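Home | Sell | Trade-in | How it works | FAQ | Contact

Selling your old games console: your questions answered

I'm Snædís Bundgaard and I look after the inbox at Kadden, so most of these have landed in front of me more than once!

Will you take a console that doesn't switch on?
Yes, we will. You'll get less for it (our repair people at Sester have to strip it down first), but pick "faulty" on the form and you'll see the price straight away.

Do I need the original box?
No. I sold my own without one. A box adds £4 to the offer if it's in decent shape, so dig it out of the loft if you can be bothered.

What about controllers and leads?
Send at least one controller and the power lead. Extra controllers get their own line on the quote, and games go through the separate Brutar form.

Should I wipe it?
Please do! Sign out of your account, then do a full factory reset from the settings menu. It takes a while on the older ones, so I'd leave it running over tea.

How long does a quote last?
Fourteen days from when you press accept. Prices do slip after Christmas, and February is usually the low point, so I wouldn't hang about. 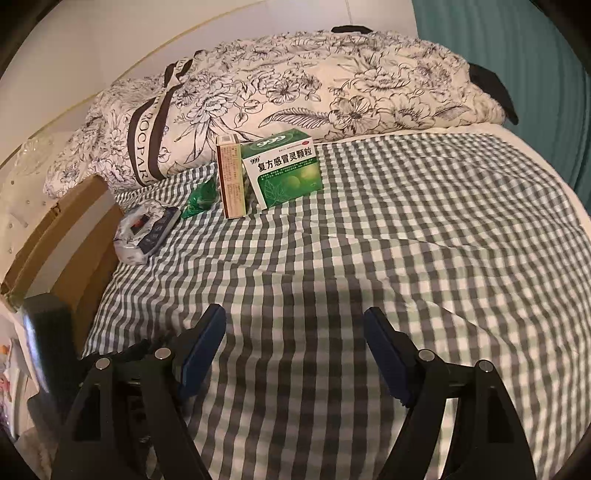 Bundgaard, I'd add that people should photograph the serial number before they post anything, wrote Hong, after a mix-up over two consoles that arrived the same morning. Very good advice, and I've started doing it myself.

How do I get paid?
By bank transfer, normally the day after we've tested it. The most we've paid for one parcel so far is £729, and I was quite jealous.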